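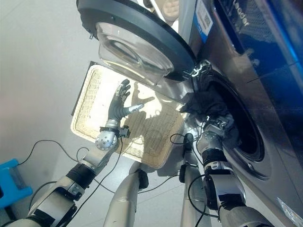 Fig. 1 – Lave-linge à hublot, porte grande ouverte, panier posé au sol devant la machine.

22/10/2018 – Cahier d'atelier, coin buanderie

Repris ce matin la question du linge, laissée de côté depuis le déménagement du local. Le lave-linge est raccordé, la vidange ne goutte plus. Reste à fixer une façon de faire pour le chargement et le déchargement, parce que chacun a la sienne et que les torchons d'Istside finissent avec les chiffons gras.

Machine. Façade argentée, bandeau bleu foncé brillant, étiquette avec QR code à côté. Un bout de film transparent traîne encore en bas à droite de la façade. À décoller un jour, aucune urgence.

La porte s'ouvre en grand et tient ouverte toute seule. Le hublot est très bombé et prend de la place devant. J'ai décalé l'étagère Pulari vers la fenêtre, 13 cm ont suffi. Avant, on tapait dedans une fois sur deux.

Panier. Essayé trois emplacements :
– sur le tabouret : bonne hauteur, mais il bascule dès qu'on tire un drap dedans ;
– sur la machine : le linge mouillé goutte sur le bandeau, abandonné ;
– par terre, devant l'ouverture : il faut se baisser, mais rien ne tombe à côté.

On garde le sol. Le panier clair à tissage fin convient pour le linge propre et essoré. Pour le sale, prendre le bac Rawashdeh, qui se rince.

Joint. Passer la main dans le pli du caoutchouc noir à chaque fin de cycle. Trouvé aujourd'hui une chaussette, deux rondelles et pas mal de peluches. Les rondelles viennent sûrement des poches de blouses, donc poches vidées au-dessus de l'établi et plus au-dessus du panier.

Tambour. L'intérieur est sombre, on ne voit pas le fond sans lampe. Faire le tour complet à la main avant de refermer, en tournant le tambour d'un demi-tour. Un gant oublié est ressorti comme ça après le deuxième cycle, collé en haut.

Essais du jour :
Cycle 1 – torchons seuls, 64 minutes affichées au départ. Sortis corrects, un peu raides.
Cycle 2 – blouses et gants, même programme. Il reste des traces de graisse aux poignets. À refaire avec un trempage la veille.
Cycle 3 – pas lancé, plus de lessive. Le bidon Winulov était vide alors que l'inventaire en donnait un plein. Corrigé sur la feuille.

Laisser la porte ouverte après usage, surtout le soir. L'odeur de la semaine dernière venait du joint et du bac à produit, les deux nettoyés au vinaigre. Ça va mieux, pas encore parfait.

À faire :
– racheter de la lessive, sans parfum si possible
– scotcher la consigne de tri au mur, à hauteur des yeux
– crochet pour la lampe frontale près de la prise
– vérifier le filtre de vidange avant la fin octobre
– voir si on peut étendre les blouses ailleurs que sur les dossiers de chaises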